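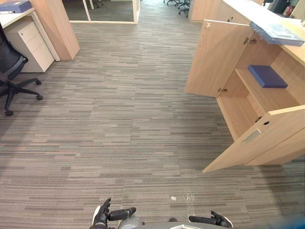

Clean-out month is upon us, and I got the cabinets in the Harawira corner. I figured I'd be done by lunch (ha!). I opened both doors on the oak-colored one and started with whatever was on the shelf, and of course there was a dark blue box in there, the flat kind that makes you want to sit down and read old paperwork all afternoon. Don't do it. Check the label, decide, move on. And look down once in a while – there was a little white scrap on the carpet too, and those striped gray and beige tiles hide everything.

If your chair has been sinking, October is your chance. Flip the seat up to eye level, or get down on the floor like I did, and try the lever beside the column before you put in a request. The Besuton folks will take 36 chairs for service and not one more, so please be sure yours needs it!

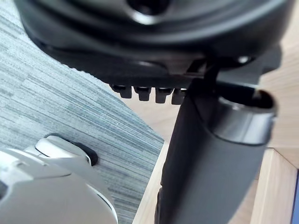 Binders and desktops

Navy binders can stay in the cabinets if they're from the Pustum job. Everything else goes in the archive room, 118. Staplers and boxes along the white desks need to find a drawer by 3 p.m. on the last day – the pedestals underneath are right there, people.
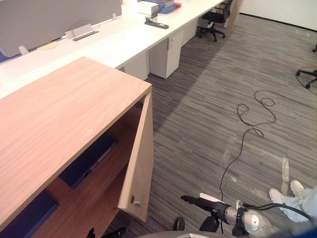 Carleen Mahuika wrote back to ask whether we could keep one shelf open for shared supplies, so that the tape stops living in six different drawers. I'm all for it. Send me your vote and your favorite shelf.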